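The Girnetti Burger

By the time Hazem Badawi reached the top of the hill he had decided the whole town of Fondis smelled like onions, and he loved it. Thirty-eight stands! He had counted them off the flyer on the bus, twice, with his finger.

"Start at the Girnetti stand," his uncle Bhupendra Bhatt had told him on the phone. Bhupendra wasn't really his uncle, he was the man from downstairs, but he had cooked in Fondis back when the fair was one grill and a borrowed tent, and he got so worked up talking about it that he dropped the phone in the sink.

So Hazem started there. The line went past the bank and down to the old Fitzsimmons shoe store, and everyone in it was happy! A woman ahead of him had driven 60 miles. She let him smell her pickles. She had brought her own jar.

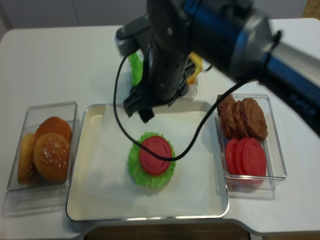 Lettuce first, then the tomato.

"Lettuce on the bottom," said the girl at the counter, when his turn came at last. "You want it any other way, go see the people across the street."

"No, no, the bottom is great," said Hazem. He would have eaten it upside down in the rain.

He took it over to the wall by the river, unwrapped it on his knees and bit in. Oh, it was good. It was so good he laughed out loud with his mouth full, and a dog came over to see what was going on. The bun was sweet, the onions were nearly black, and juice ran right down into his sleeve.

He called Bhupendra with his clean hand.

"Well?" said Bhupendra.

"I'm getting back in line," said Hazem.

"Get two," said Bhupendra. "And ask them if they still have my apron."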